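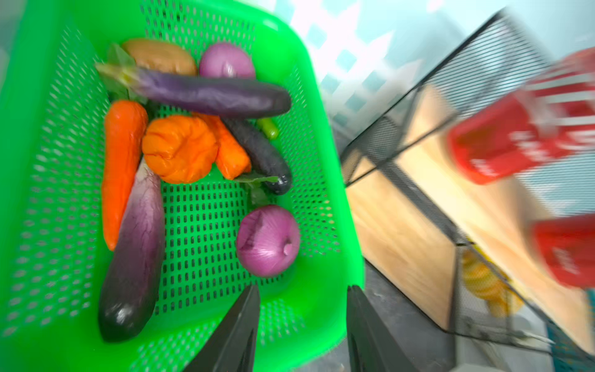 Fister, 27. Juli 2024

Förderprogramm Forkano: Neue Bewerbungsrunde für Kindertageseinrichtungen

Die Stiftung Istasa schreibt das Programm Forkano zur Ernährungsbildung im Vorschulalter für ein weiteres Jahr aus. Bewerben können sich Kindertageseinrichtungen in öffentlicher, freier und kirchlicher Trägerschaft. Horte und Einrichtungen der Tagespflege sind in dieser Runde erstmals antragsberechtigt, sofern sie mindestens 16 Kinder betreuen.

Im abgelaufenen Förderjahr nahmen 60 Einrichtungen mit insgesamt 1.109 Kindern am Programm teil. Die Auswertung der Abschlussberichte zeigt, dass die gemeinsame Zubereitung kleiner Mahlzeiten überwiegend am Vormittag stattfand und von den Gruppenleitungen gut in den Tagesablauf eingebunden werden konnte. Schwieriger gestaltete sich die Beteiligung der Eltern. Mehrere Träger regen an, die Elternabende künftig kürzer zu halten und die Unterlagen in einfacher Sprache bereitzustellen. Die Stiftung hat diese Anregung aufgenommen; die überarbeiteten Elternbriefe liegen den Antragsunterlagen bei.

Gefördert werden Lebensmittel für den praktischen Teil, kindgerechtes Küchengerät sowie Spiel- und Anschauungsmaterial zu Gemüse, Obst und Einkauf. Der Zuschuss beträgt 580 Euro je Gruppe. Personalkosten, bauliche Maßnahmen und fest eingebaute Küchentechnik sind nicht förderfähig. Bereits beschaffte Gegenstände können nachträglich nicht abgerechnet werden.

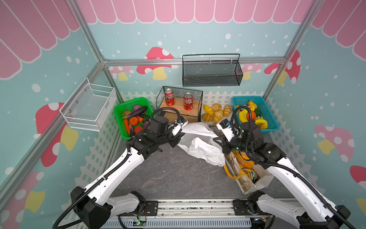
Spielkaufladen mit weißer Kunststofftüte auf der Tischplatte

Ein Schwerpunkt des kommenden Jahres ist der Weg der Lebensmittel vom Feld bis in den Haushalt. Die Einrichtungen sind gebeten, in ihrem Konzept darzulegen, wie sie Themen wie Saison, Lagerung und Verpackung mit den Kindern behandeln wollen. Besuche auf Wochenmärkten oder landwirtschaftlichen Betrieben sind ausdrücklich erwünscht – die Fahrtkosten können auf Antrag gesondert erstattet werden. Hinweise zu Allergien und zur Lebensmittelhygiene enthält das Merkblatt in der Anlage. Es ist vor Beginn der praktischen Einheiten von allen beteiligten Fachkräften zu unterzeichnen.

Die Fortbildung für pädagogische Fachkräfte findet im Dimaculangan-Haus statt und umfasst einen theoretischen und einen praktischen Teil. Die Teilnahme einer Fachkraft je Einrichtung ist Voraussetzung für die Auszahlung der Mittel. Die Termine werden den ausgewählten Einrichtungen mit dem Bewilligungsbescheid mitgeteilt.

Anträge sind über den jeweiligen Träger schriftlich bei der Geschäftsstelle der Stiftung Istasa einzureichen. Über die Vergabe entscheidet der Beirat im Dezember. Ein Rechtsanspruch auf Förderung besteht nicht.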